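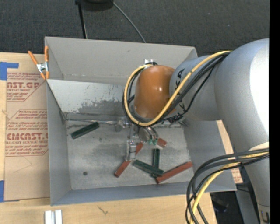 Trallholm Allotment and Garden Society
Minutes of the June General Meeting

5 min read

Held in the Plelow Street hall, Saturday, 10:00 a.m.
Chair: Konrad Krajewska
Members present: 27
Apologies were received from the holders of plots 4, 11 and 38.

1. Minutes of the last meeting

The minutes of the spring meeting were read and approved with one correction. Under "Hedges," the words "east boundary" should read "west boundary." The east boundary is a fence and belongs to the neighbors.

2. Matters arising

Gate lock. The new lock has been fitted. Several members said it sticks when the key is turned to the left. The chair will put graphite in it and report back. Oil is not to be used, as it picks up grit from the track.

Lost tools. A border fork and a short-handled hoe are still in the shed and have not been claimed. They will go into the shared tool rack at the end of the month.

Bonfires. The rule stands as printed in the handbook. No fires before October. One member asked if this covers incinerator bins with lids. It does.

3. Water

The meter reading for the period was 2454, and the bill has been paid. Use was higher than in the same period last year. The chair said the dry spell explains part of it but that the tap by the lower gate was found running on two mornings. Members are asked to check taps before they leave, even if they did not use them.

A proposal to fit push taps was discussed at length. Those in favor said it would stop waste. Those against said that anyone filling a can with one bad hand would have trouble with them, and that the present taps are sound. The proposal was put to a vote and lost. A second proposal, to fit a push tap at the lower gate only and see how it goes over the summer, was carried.

Hoses may be used to fill tanks and butts. They may not be left running on beds unattended.

4. Paths and edging

The main path between plots 12 and 20 has sunk along one side and holds water after rain. Coppens has quoted for lifting and relaying it. The quote was read out. Members felt it was high for the length of path involved. It was agreed to ask Wiltar for a second quote before the next meeting, and to ask both firms for a price with and without new edging.

The holder of plot 16 said the existing edging is sound for most of the run and only needs resetting. He offered to lift a short section so that the base can be looked at. Accepted with thanks. He asked that the barrow with the good wheel be left out for him.

Edging color was raised. The chair said that the society has never had a rule on this and he did not want to start one. Plot holders may edge their own beds as they like so long as nothing sticks out into the path.
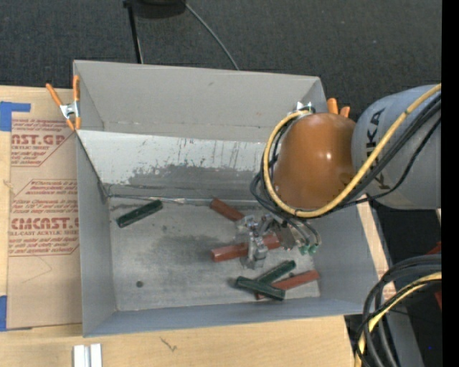
Dark green and reddish-brown blocks in a bin.

5. Compost and manure

The delivery of horse manure came on a weekday and was tipped in front of the shed doors. The supplier has been asked to use the hard standing by the lower gate in future. Most of the heap has gone. What is left is well rotted and may be taken by anyone who wants it. Plots that have not yet had a share come first.

There was a complaint about cooked food in the shared compost bays. Bread, rice and what looked like pasta had been put in bay 2. This brings rats. The list of what may go in the bays will be repainted on the board in larger letters. Bay 2 is now closed to new material and will be turned when there are enough people to do it.

A member asked if shredded cardboard is allowed. Yes, if tape and labels have been taken off first.

6. Plot inspections

Inspections were done in the first week of the month. Most plots are in good order. Letters have gone to the holders of three plots where less than half the ground is being worked. One has replied to say she has been unwell and hopes to be back by July. It was agreed that no further letter be sent to her and that her front beds be kept mown in the meantime.

Bindweed is bad along the west hedge. Members with plots on that side are asked to dig out what they can and bag it. It must not go in the compost bays.

The waiting list was reviewed. The top two names have been offered the vacant half plots and both have said yes. Keys will be handed over at the gate.

7. Summer show

The show will be held in the hall as usual. Classes are the same as last year with these changes:

- Runner beans: six pods, down from nine.
- Onions under eight ounces: new class.
- Jam: any fruit. The separate class for strawberry is dropped for lack of entries.
- Children's class: a vegetable animal, no taller than the length of a ruler.

Entries may be staged from 8:00 a.m. The hall will be cleared for judging at 10:00 and opened to the public at noon. Tables need to be back in the store by five, as there is a dance class in the evening.

The judge who did the vegetables last year is willing to come again. There was some feeling that he marks down anything that has not been washed. It was agreed to put a note about washing root vegetables in the show schedule.

8. Any other business

The shed roof has a slipped sheet at the back corner. The chair will look at it from a ladder.

A member asked for the mower to be returned with fuel in it. Noted.

Netting left loose on the ground has been catching hedgehogs on the lower plots. Please peg it tight or roll it up when it is not in use.

The noticeboard key is missing. If you have it, please put it through the hall letter box.

9. Next meeting

To be held in September in the same hall. Items for the agenda to the chair in writing, please.

The meeting closed at 11:40 a.m.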